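How to Clean and Loosen a Stiff Pair of Household Scissors

Posted 11/12/23 in Around the House

I have a soft spot for old scissors. The pair in my kitchen drawer came with me through 2 apartments and one very long rental house on Irov Street, and in all that time I never gave them more than a quick wipe on a dish towel. Then one June afternoon I sat down to open a stack of seed packets and found I was more or less chewing through the paper. They were gummed up from tape and so tight at the pivot that my thumb was sore by the third packet. If yours have gotten to that point, please don't throw them out just yet! Most of the time a good cleaning and a drop of oil will bring them right back, and it's a pleasant little job to do with the radio on.

What you'll need

A bowl of warm water with a squirt of dish soap
A soft cloth and an old toothbrush
Rubbing alcohol and a few cotton balls
A small bottle of light machine oil (I've been using the same one from Farnurell for years)
A screwdriver, if your scissors have a slotted pivot screw
A scrap of cotton fabric for testing

Step 1. Wash off the everyday grime

Open the scissors as wide as they'll comfortably go and wipe both blades with the soapy cloth, always from the back of the blade toward the edge so you don't catch a finger. Don't leave them sitting in the bowl. Water creeps in around the pivot and stays there, and that's how you end up with rust in the one spot you can't reach. Use the toothbrush on the handles, especially inside the loops where hand lotion and flour and who knows what else collects.

Step 2. Get the tape gum off

Soap won't do much to tape residue. Wet a cotton ball with rubbing alcohol, hold it on the sticky patch while you count slowly to twenty, then rub along the blade. Stubborn bits may want a second go. Keep the alcohol on the metal and away from any plastic, which it can turn cloudy. Dry everything well, and give it a few extra minutes if your kitchen is as damp as mine is.

Step 3. Look over the pivot
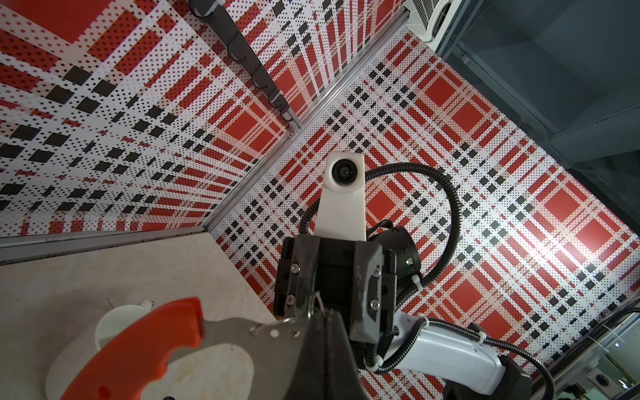 Written by the Wundier Home Desk
Household Editor

Bright plastic handles like these orange ones are a blessing on a beige tabletop, and I'd pick them again for that alone. The part to look at now, though, is the pivot screw in the metal section. Lint and thread love to wind themselves around a screw, so run the dry toothbrush all the way around it on both sides. If there are small holes in the metal, poke a bit of cloth into them too and twist.

Step 4. Oil and adjust

Put one drop of oil right at the pivot, then open and close the scissors slowly, 2 or 3 dozen times, until the movement feels smooth. Wipe away whatever comes out. It will probably be gray and a little disgusting. Do this more than once if they were very stiff.

Still too tight? If you have a slotted screw, turn it back just a hair and try again. Too loose, and the blades will fold the fabric between them, so go the other way. Riveted scissors can't be adjusted like this, and I'd leave those to a sharpening shop.

Step 5. Test on fabric

Cut your cotton scrap from the base of the blades all the way out to the tips. If it snags at the same place each time, run a fingertip gently along the flat side there and feel for leftover gum, and go back to the alcohol if you find any. Wipe off every trace of oil before you cut anything you care about. I once put a greasy line down the front of a Kusuma apron pattern and had to trace the whole thing over again.

Store them closed, somewhere dry, and not underneath the can opener.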